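Drukolby Workshop, Table Group
Minutes, May meeting

Present: C. Gilbert (chair), Lozano, Stornik. Start 2 p.m.

1. Previous minutes
Accepted with one change: item 4 should read "foam board", not "foam tray".

2. Table surface
The white board stays on the wooden table for now. It is scuffed and has two small reddish-brown stains. Lozano has tried dish soap on a corner and saw no change. Stornik asked for a replacement before the next round of sessions. Agreed. The new board is to cover the same area and leave a strip of bare wood along the edges. Crumbs and specks to be brushed off at the end of each session -- dry brush only.

3. Bowl and stand
Capucine Gilbert proposed keeping the bowl on the round part of the stand, at the back of the table, with the post to its left. Lozano preferred the bowl directly on the board. After discussion the stand was kept. The rim is to be wiped with a soft cloth, no scouring pads.

4. Snap hooks
Grilum has quoted for 100 small hooks at a total of 165. Stornik considers 6 spares enough. Order deferred until the drawer has been sorted. Hooks go back in the drawer after use and are not to be stored in the bowl.

5. Layout record
Views of the table:
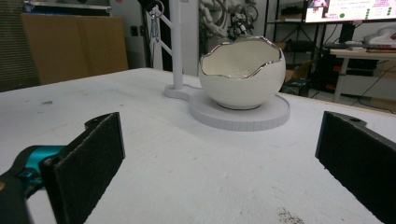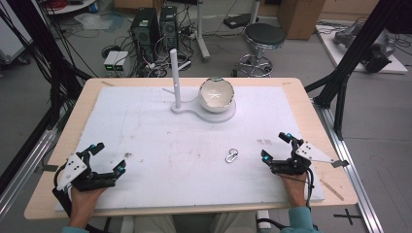 Stornik to copy the layout onto the wall sheet, with the position of the stand measured from the back edge of the board.

6. Other business
Tape at the table corners: leave in place until the new board is fitted. Lozano to ask Grilum for a delivery date -- reply to be sent to all members.

Closed 3:10 p.m.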